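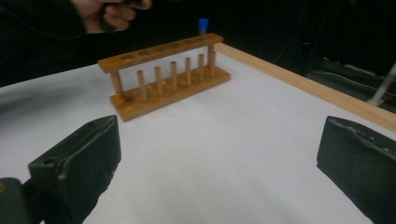 I'm looking for a part-time prep room assistant to start in August, and if you're the kind of person who likes a clean bench and a full shelf of clean glass, please keep reading! I'm A-yeong Ahn and I run the teaching lab prep room at Staniscombe. The job is mostly getting things ready for other people and then putting them back the way they were. We still use the old wooden racks, the ones with the row of holes along the top and the five drying pegs standing up from the base, and I'm very fond of them. A single blue-capped tube left at the end of a rack is the sort of thing I'd want you to spot on your evening walk-through, read the label on, and ask me about before you rinse it.

So what would you be doing? In the mornings you set out. Each class has a prep sheet (I write them, so complain to me if you can't read one) and you put the racks, tubes, caps, droppers and solutions on the benches to match. In the afternoons you clear up, wash up and restock. We have a dishwasher for the beakers and flasks, but the tubes get done by hand with a brush, then go upside down on the pegs to drain. Please don't push them down hard. I lost a whole row of good tubes that way in my first year and I still think about it.

There's also a slower project I'd love help with. When the Gosling building closed we took in everything from its storeroom, over 2000 pieces of glassware plus a lot of wooden stands, clamps and racks, and most of it is still in crates in the back hallway. It needs sorting, washing, checking for chips and entering in the stock list. Some of the racks want a light sanding and a new coat of varnish too. If you've ever refinished a chair or a picture frame you already know enough, and if you haven't, I'll show you.

The practical stuff – it's 20 hours a week during the semester, mostly mornings with a couple of late afternoons, and we work out the exact pattern together once I know your other commitments. Mornings start at 7:30 a.m. and I know that isn't for everybody. The post runs for 48 weeks in the first instance and I fully expect to extend it. Pay is on the Staniscombe support staff scale, grade 3, and I'm happy to send you the current table if you email. Lab coat, goggles and gloves are provided. Shoes are on you, closed toes please, and something you can stand in for a whole morning.

You don't need a science degree. High school chemistry would be handy but I've trained people without it. I do need you to be careful with glass, comfortable reading and writing labels in English, and able to lift a crate up to waist height (tell me if that's a problem, there's a cart and we can usually work around it). You should also be OK with being interrupted, as instructors stick their heads in all day long asking for one more of something. Restaurant kitchen people tend to do really well at this, and so do bakers.

You'd mainly work with me, and sometimes with the team over in Sovden, who borrow our racks and mostly bring them back. We order our supplies through Adetti, and I'd teach you the ordering system in your second month or so, once you know what we run out of.

To apply, send me a note of no more than 600 words telling me what you've done before and what kind of work you enjoy. A resume is welcome but keep it short. No cover letter needed, the note is the cover letter. Put "prep room" in the subject line and send it to A-yeong Ahn at the Staniscombe teaching labs office, or drop a paper copy in the tray outside the prep room door, first floor, past the elevators.

I'll reply to everyone. If we meet, it'll be a chat and a walk around, and then I'll ask you to set up one bench from a prep sheet so you can see whether you like it. Bring questions!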